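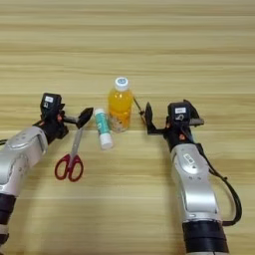 Asamoah wrote that the kitting bench at Grovlow went from two people a shift to one when the arms came in, and asked whether the rest of us should expect the same at Storinton.

> We were told the second person would move to receiving. That did happen,
> but receiving is heavier work and starts at 5 in the morning, and not
> everyone could take it. If your site is still in the trial stage, ask
> now where people are going and on what hours. After the changeover
> it is hard to get anything altered.

I can answer for the Storinton trial, at least as far as it has gone. I have been on the bench since April.

The job is packing the mixed desk kits. Before the trial, one of us picked and the other packed and checked. The target was 225 kits a shift for the pair. With the arms doing the picking, the target for the bench is 110, and it is meant to go up in steps. We have not been given the steps in writing. I have asked for them twice.

Small mixed items are what the trial is for. Boxes all one size were never the hard part of this job.
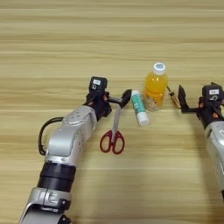

Storinton bench: scissors, glue stick and drink bottle between the two arms.

What has changed for me day to day:

Less reaching. My shoulder is better than it was over the winter and I won't pretend otherwise.

More standing and watching. When a pick fails I clear it and restart, and then I log it. The log screen is at the far end of the bench, so every stop means a walk. I would like the screen moved. Durnitz, who supplied the cell, say it can be done but the request has to come from the site.

Less talking. With two people you could cover for each other for a few minutes. Now if I step away the cell has to be paused, and the pause goes in the log with my number on it. We are asking for pauses to be logged by station only. Has any other site got that agreed?

Pay grade is the same as before. Grovlow got a review after the changeover, if I read the earlier messages right. If someone has the wording of that, please post it to the list and I will take it to our next shift meeting.

Storinton packing, early shift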